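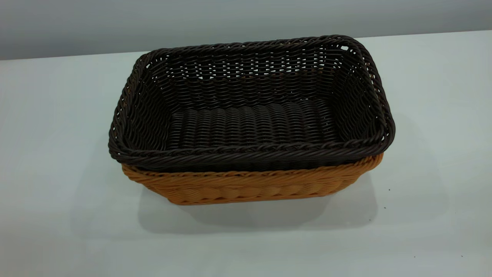 Build 1030 of Clumetti changes the way the game stores its track and vehicle data on Android. Earlier builds kept everything in one large data file next to the app, and any change to a single track meant downloading the whole file again. From this build the data is split into a base pack and a set of season packs, and each season pack is held inside a container belonging to the base pack. The fit is close, much as the dark brown basket sits inside the slightly larger tan one: the inner pack can be lifted out and replaced while the outer one stays where it is. The outer container keeps the index, the licence check and the fallback textures. The inner one has the tracks and nothing else.

For most players the change will need no action. The first launch after the update runs a conversion step, shown as a grey progress bar under the Prakia logo. Leave the app in the foreground until the bar has cleared. If the phone locks or the app is closed part way through, the step starts again from the beginning at the next launch. Existing progress, garage contents and control settings are kept in a separate file and are not read or written during conversion.

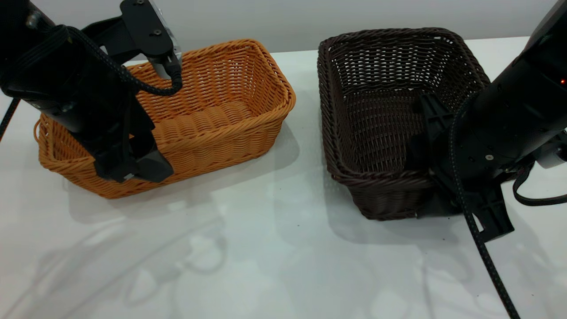
Benedita Leitão

Free space is the main thing to check before updating. The conversion needs 3000 MB free on internal storage while it is running, as the old file and the new packs exist side by side until the new ones have been verified. The old file is then deleted and the space is returned. Memory cards can't be used for this step, although season packs can be moved to a card afterwards from Settings, Storage, Move packs.

Players who installed from a downloaded APK should note two points. The signing key has not changed, so build 1030 will install over an earlier copy without removing it first. However, the installer no longer carries the season packs, and the game will fetch them on first run. Use wi-fi for this. Copies from sites that repackage the installer under a different key will be refused with error 30, and the only remedy is to uninstall and start with a clean copy. Back up to a Prakia account first, or the garage will be lost.

Known issues in this build:

The Seixas hill climb shows the wrong surface texture in the last sector on phones set to low detail. Grip values are correct and lap times are not affected.

Ghost replays recorded on the Bestdale oval before the update will load but can't be shared. New recordings share normally.

Tilt steering may need to be calibrated again after conversion. The option is under Controls - hold the phone level and press Reset.

On Android 5 the storage screen reports the size of a season pack as zero. The pack is present and playable.

A fix for the Seixas texture is in testing and will go out on Thursday as a season pack update, with no new installer. Reports of failed conversions should include the phone model, the free space shown before the update and the error number, if there was one. Screenshots of the progress bar are not needed.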